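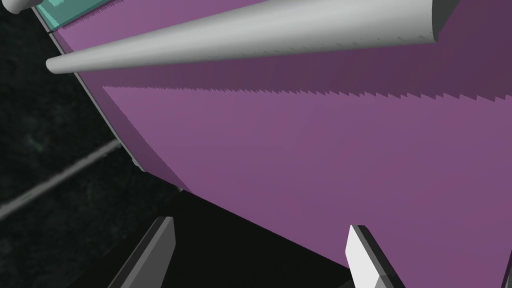
Coffee with the woman who watches robots open drawers

I met Miroslava Kopecký on 13th September in the break room at Vunow, where she has worked for eight years. She started out there doing physical testing of cabinet hardware, which meant pulling handles by hand and writing the results on a clipboard. Now she spends her days in front of two monitors, looking at a simulated robot reach for a simulated cabinet. She brought her own mug and talked fast, and I had a great time.

"People hear automation and they picture me getting walked out with a box," she said. "I still have a desk! I have a better chair than I used to, too."

The software is called Nirnuvik, and it came in the November before last. You give it a room, some furniture and a job for the robot, and it runs the job over and over while everyone is home asleep. In the morning there are 78 runs waiting for her (that's a normal night, she told me, and she can ask for more but doesn't). Her part is deciding which ones are any good.

I asked what she looks for, and she pulled up a few on her laptop.

"The fingers, mostly. Are they open wide enough, are they coming in straight, are they going to bump the front panel before they ever get to the handle. I pulled handles for a living, so I can see a bad approach coming. The younger guys have to play it twice."

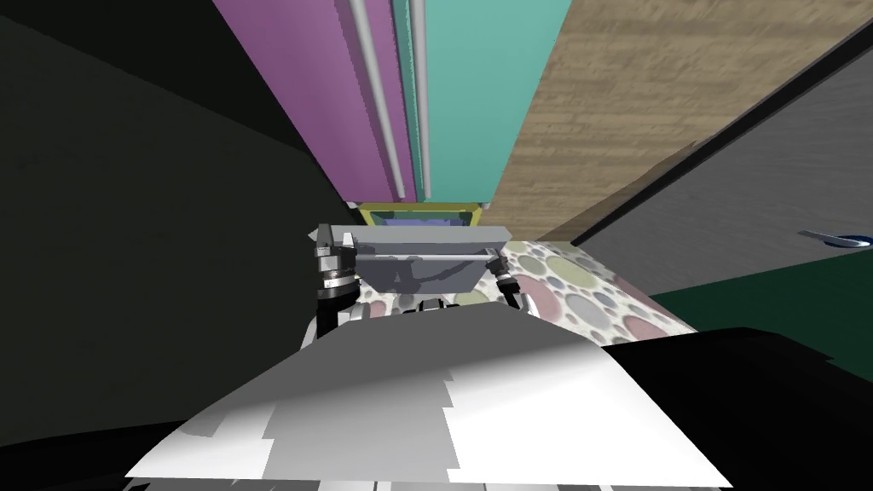
Carrying is a whole other headache, she said. With two arms on one object, both sides have to agree about everything, and if one hand gets a little ahead of the other the whole thing tips. She held my notebook out flat in both hands to show me and walked it over to the sink and back. "See, you don't think about that. I do, all day. I go home and carry the lasagna like I'm being graded."

So what has changed for the people? Quite a bit, and she didn't sugarcoat it. There used to be a test bench crew on the ground floor, and most of them moved over to the Zeman building to work on packaging. A couple left. She misses the noise and the radio, and she misses having lunch with 20 people instead of four.

"It's quieter. I used to come home with sore wrists and good gossip," she said. "Now my wrists are fine."

She's also picky about who gets to say a run is finished. When Nirnuvik arrived, the plan was for it to score its own work, and she argued against that for weeks. The deal they ended up with is that the software sorts and a person signs off — her name goes on every batch, and she can throw one out without writing a report about it. 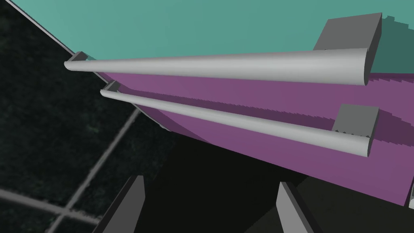 That last bit mattered to her more than the pay bump did. On the old bench she could stop a test by putting her hand up. For the first few months with the new setup she had to fill in a form on Fitau, the company's ticket system, and wait for somebody upstairs to read it. "I'm sorry, but I know what a handle is," she said, and laughed so hard she had to put the mug down.

I wondered if she'd go back if they offered. She thought about it for a good while.

"Two days a week, maybe. I'd like to touch a real drawer now and then. I've asked them, and they said they'd look at it after the next round of training."

Then her laptop pinged with a new batch, so she rinsed her mug and headed back upstairs.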